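# Folding Fuzzy Knits Flat

A brushed or mohair-like sweater behaves differently from a plain cotton one. The raised fibers trap air, so the folded stack is thicker than the yarn weight suggests, and the surface grips itself when one layer is dragged over another. In the Stumilbridge storage trial, fuzzy knits took up more shelf depth than any other garment of the same weight.

A bed is the usual work surface. Lay the sweater out and bring each sleeve into position by the cuff. Ribbed cuffs hold their shape under light tension - the body fabric does not.
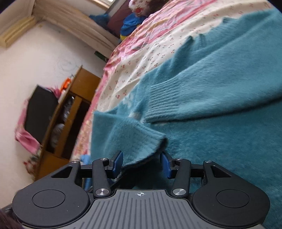
*Page last changed: 19/04/2018*

Lift the sleeve before moving it. Dragging flattens the pile in one direction and leaves a visible track in teal, navy and other saturated colors. Sleeves go across the back, one over the other, with the cuffs inside the side seams. The hem then comes up in two folds. For a drawer 20 cm deep, the Nuvberg chart allows 2 fuzzy sweaters per stack, with the thicker one at the bottom.

Bedding affects the result. A smooth printed cotton sheet lets the knit slide while it is being squared up. Satin quilts are too slippery for this and should be pushed toward the head of the bed, along with pillows and any clothes still waiting to be sorted.

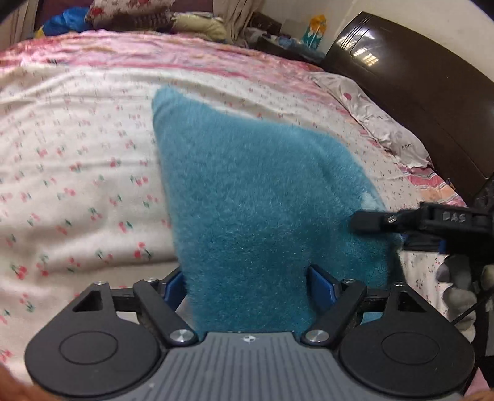
Pointed corners are a common fault. They form when the fabric is picked up at a single spot on the lower edge, and they stay in the fold as a lump. Spread the corner flat by hand, then fold again.

For long storage, Duvex sells a breathable bag 44 cm wide, and Sorrentino makes a similar one with a side zipper. Either will hold a stack from October until spring. Vacuum bags compress the pile and are better kept for quilts.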